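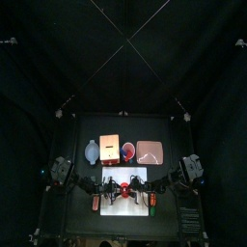 Rataletti was our project for the fall term, and the goal on the sign-up sheet was "two arms tidy a desk." We read that as a weekend of work with a long lunch. The desk part went fine. We put up black fabric on every side and overhead, set the arms at opposite ends of a black table, and laid a white sheet between them so the cameras would have something easy to look at. The bowl, the slotted wooden box, the red cup and the pink tray stand in a row along the far side, and everything to be tidied starts closer in. The hard part is the middle of the sheet, where both grippers come together over the same red object and have to agree about it.

Why two arms

One arm can drop a marker in a cup. We know, we did that last February and got a polite grade. The handoff is what the course wanted this time: left arm picks up, right arm takes over, right arm puts away. On paper this is three lines. In our code it is a file called handoff_final, followed by several files with longer names.

Software

We drive both arms with Elteo, a small controller we wrote ourselves after reading the manual for a better one. Elteo sends each arm its next position and waits for both to say they got there. In the first version it waited forever if one arm forgot to answer, and we spent an afternoon admiring how steady the robots were. There is now a timeout of 300 milliseconds. The training part is called Voicu. It takes recorded runs, where one of us steers both arms by hand, and learns to copy them. It copies everything. One teammate pauses before each grab to think, so for two weeks the robots paused to think too.

Results

We recorded 400 runs for training and planned on 1000, a number picked by someone who had not yet recorded one. For testing we made 465 handoff attempts. The failures fell into a few families. Most often the right arm closed before it had reached the object and then carried nothing to the box with great care. Sometimes neither arm would let go, and we hit the stop button. The round items were worse than the long ones, and small green things were worst of all.

What we would change

Thinner cables, or at least cables tied back properly. They loop around the links and tug on the wrists at full reach. We would also start recording in week two instead of week seven. Next term the code moves to Flumell, which is the same table with a new name and a bigger budget for tape.

Report handed in December 7, 2018, before the deadline by a margin we prefer not to state.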